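Walari 网店上线前检查清单(附我的碎碎念)

上个月帮 Vakside 把店铺从旧系统搬出来,搬完第二天才发现运费模板没跟过来,我整整一下午都在给客人退差价。所以这次 Walari 上线,我老老实实列了一张表,一项一项打勾,后面写上我自己的话。同事要抄就抄吧,不收钱!

一、安全和账号

1. 全站 HTTPS:通过。首页、结账页、会员中心都看过了。只有一张老横幅还在走 http,浏览器会提示“不安全”,已经换掉。

2. 后台登录地址:已改。默认的 admin 路径千万别留着,我见过一晚上被扫几百次的店,日志看得人头皮发麻。

3. 管理员账号:现在剩 2 个,我一个,Rigoberto Inga 一个。之前外包留下的测试账号全删了(密码居然是店名加 123,我真的服了)。

4. 两步验证:我的开了,Rigoberto 的还没开。他说换了手机再弄。不行,星期一之前必须开,这项先记“未通过”。

5. 备份:通过。每天凌晨自动备一次,我还真的拿备份在测试站恢复了一遍,花了 15 分钟,比我想的快多了。只备份不试恢复的,我一律当没备份。

二、商品和页面

6. 商品导入:一共 500 条,全部进来了。有几条标题里混进了奇怪的符号,应该是表格编码的问题,手动改好了。

7. 图片:基本通过。原图太大,手机上转圈转半天,统一压缩以后顺多了。替代文字还缺一批,Dexter Tolentino 在补。

8. 图文栏目:通过。三图连排在手机上会自动变成上下排列,间距正常,点开放大也没有糊。
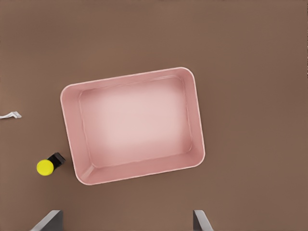 粉色托盘,棕色桌面

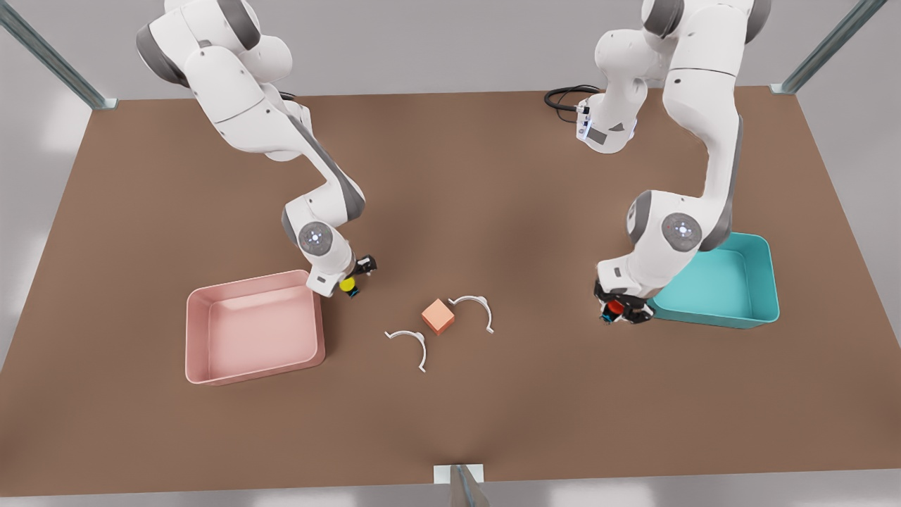
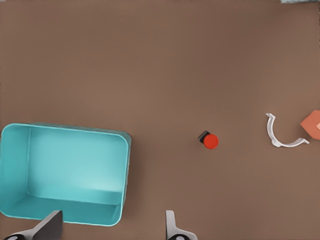

9. 站内搜索:勉强通过。搜“雨刮”有结果,搜“雨刷”一个都没有,我当场就笑了。同义词表加了一轮,肯定还有漏的,上线后每周看一眼“无结果搜索词”再往里补吧。

10. 404 页面:通过。旧店的链接大部分做了跳转,实在找不到对应商品的就引到分类页,别把人家丢在一片空白里。

三、购物车和结账

11. 下单全流程:通过。游客下单、会员下单、用优惠码下单,我都从头走到尾。优惠码那里有个小毛病,满减券和折扣码能叠着用,差点把一套脚垫卖成白送!规则已经改成二选一。

12. 运费:通过(这次我盯得特别紧)。满 500 元包邮,499 元那单也试了,照常收运费。偏远地区的加价单独测过,金额对得上。

13. 支付回调:有条件通过。付完款订单状态会自己变,但是如果客人在跳转的时候关掉页面,状态要等一会儿才更新。Rostwood 那边的技术说是队列设置的事,答应改,我先记着。

14. 订单邮件:未通过。邮件能收到,可是落款还写着模板自带的英文店名,链接也指向演示站。这个太丢人了,今晚就改。

四、速度和插件

15. 插件清理:通过。原来装了一大堆,好多功能是重复的,光弹窗就有好几个在打架。我的习惯是先停用观察几天,没人喊再删。Andrade 主题自带的轮播我也关了,首页一下子清爽很多。

16. 缓存:通过,不过结账页和购物车一定要排除在外。别问我怎么知道的,有位客人曾经看到了别人的购物车……

17. 手机端:通过。我用自己那台屏幕裂了的旧手机测的,它能流畅打开,谁的都能。

还没勾上的:第 4 项、第 14 项,第 7 项等 Dexter 补完,第 13 项等回复。改完我会再走一遍完整下单流程,没问题就正式切域名。切域名那天谁都别更新插件,拜托了!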